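Wivach word list, README

Wivach is a list of dialect words for household work, collected in the town of Skostitz and the farms near it. The list has 774 entries. Every entry has the word, the meaning in English, the part of speech and the initials of the person who wrote it down.

Files

words.csv: the main list, UTF-8, separated by semicolons
sentences.csv: 3916 sample sentences, each with the number of its entry
speakers.csv: 34 speakers, with year of birth and village only
notes.txt: remarks on spelling

Spelling

The dialect has no official spelling. We followed the notebooks of Waltraud Grube, with one change: long vowels are written double. When a speaker gave two forms, both are in the list and the older one stands first. Please do not correct the column "form_raw", it must stay like it is in the notebook.

Known problems

In 77 entries the part of speech is missing. Words for washing are many and words for cooking are few, for the reason that the first interviews were only on laundry. Some plural forms are guessed by me and have a question mark.
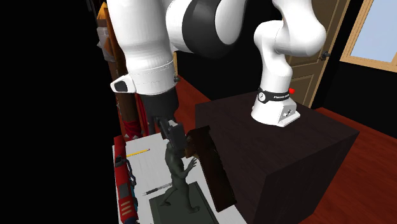

Changes

The version of April 29, 2022 has new sentences for the letters K to M. The column "village" was moved from words.csv to speakers.csv, so old scripts must be adapted.

Use and contact

You may use the list freely for study and teaching if you name the source. For mistakes, please write to Kai Brinkmann and give the entry number.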